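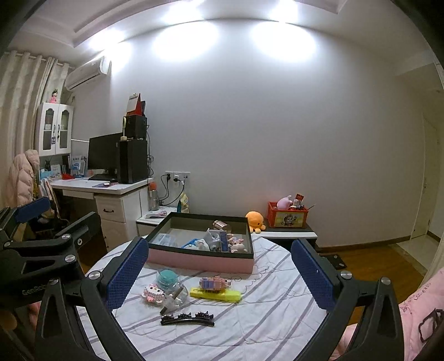
It should never have gone to a private vote, one member of the Bandham borough council complained as the meeting broke up, "and everyone in that room knew it." The remark was printed in the local paper the next morning and gave the Bandham closed session dispute its first public airing.

The Bandham closed session dispute was a disagreement in local government over the award of a parking management contract to Plunero, a private operator, and over the council's decision to discuss the contract without the public present. It led to a petition, a repeat vote and a change in the borough's standing rules.

Background

Bandham is a borough on the Shenoy River, across from the smaller town of Brarnen. Its council has nine seats. Until the dispute, public parking in the downtown area was run by the borough's own works department, which collected meter income and maintained two lots near the river. The meters were old and income had fallen for several years. In January the council asked for outside bids to run both the lots and the street meters.

Two bids were received. Plunero offered to replace the meters at its own expense in return for a share of the income. The other bidder asked for a fixed annual fee and left the cost of new meters with the borough.

Closed session

The bids were placed on the agenda for the March meeting. Shortly after 8 p.m. the council voted to move into closed session, citing a rule that allowed private discussion of commercial terms. The public gallery was cleared. When the doors were reopened, the council announced that the Plunero bid had been accepted by 5 votes to 4.

Opponents accepted that prices could be discussed in private but argued that the rule did not cover the vote itself. They also objected that the length of the contract had been left out of the published agenda. The council's clerk took the view that the agenda met the minimum requirement, and the minutes were approved without change in April.

Petition and repeat vote

A petition calling for the vote to be held again in public was opened in downtown stores and at the Bandham library. Under borough rules, 300 valid signatures are enough to force a matter back onto the agenda. The petition gathered some 3,000, including a number from Brarnen residents, which were set aside because the signers could not vote in the borough.

The repeat vote took place in June, in the high school auditorium. Members of the public were allowed to speak before the vote, and most of those who did asked about evening charges. The contract was approved again, this time with a shorter term and a clause keeping the river lots free after 6 p.m. One member who had opposed the bid in March voted in favor of the amended version.

Rule changes

In the fall the council amended its standing rules. Closed sessions may still be held to discuss prices, legal advice and personnel matters, but all votes must be taken in public and recorded by name. The agenda must state the length of any contract under consideration. Brarnen adopted similar wording the following spring.

See also

Bandham borough council
Open meetings rules
Shenoy River parking lots

Search this site Enter a keyword Go

Contact | Copyright and reuse | Back to top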